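Briluvis packing floor, staff meeting, 11 October 2024

Item 3, the arm. Helline will run the small-parts station from December. The target is 4000 pieces a shift, cubes first, each into its black box.

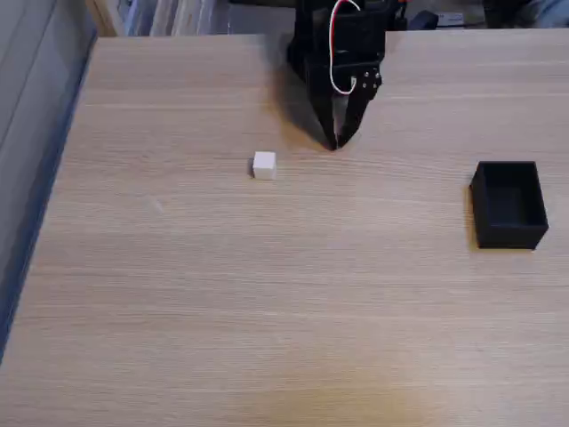 Tekle Birhane asked who gets called when it stops at 2 a.m., and whether that person gets paid for waking up. Noted. Noted again, at his request.

Packers move to checking, same grade, new chairs. The chairs drew more questions than the grade did.

Item 4, parking: deferred.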